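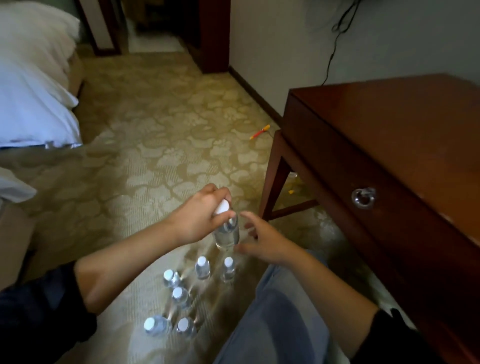 What should a small outfit budget for first, the robot or everything around it? Everything around it, and then see what's left for the robot.

I've been doing our equipment plan for Fernbridge all week and I have opinions, so settle in, this is going to be a few posts.

Quick background for new followers. We fit out and restock serviced apartments and small hotels. I'm the one who has to turn "wouldn't it be great if a machine did that" into a spreadsheet Keith Ormsby will sign.

The job we want help with is dull as anything - moving bottled water, linen and toiletries from the storeroom to the right room, in the right number. Placing them nicely inside the room stays with people for now. Fingers are very good at small bottles and I have priced the alternative (ouch).

So we're looking at 2 delivery carts, the kind that trundle along a corridor by themselves. Quotes are in from Kikeck and Zetidon. Lovely people at both, completely different ideas of what "installed" means.

Kikeck's price includes mapping the floors and a day of staff training. Zetidon's is cheaper on page one, then you get to page four and the chargers are an extra. The CHARGERS. It's like buying a ute and finding the wheels under accessories.

Ask about carpet! Please ask about carpet. Every demo I've been to was on polished concrete. Our corridors are patterned carpet with a bit of age in it, and Shamim Soomro in maintenance reckons the joins at the doorways will be what catches a small wheel. I now ask for a trial on our own floor before I'll talk price.

Also lifts. If the cart has to ride one, somebody has to pay for the bit that lets it call the lift, and that somebody is you. Ladi Olaniyan got our lift company to quote separately and I'm very glad she did, it was its own line in the budget by morning tea.

My contingency line is $1,000 a cart for spares in the first year. Wheels, bumpers, a tray or two. Keith thinks that's high. Keith hasn't seen our night porter with a luggage trolley.

Someone asked about leasing. Yep, looked at it through Whitlock. Monthly cost is kinder, but check who wears the software fee after the first term. I had to send 7 emails to get that answer in writing.

Where we've landed - trial in March, one building, both carts, no arm on anything. If the corridor runs go well I'll cost up the next building. Keith gets the final sheet on Friday, so if you've bought something like this and got stung by a fee I haven't mentioned, reply before then please!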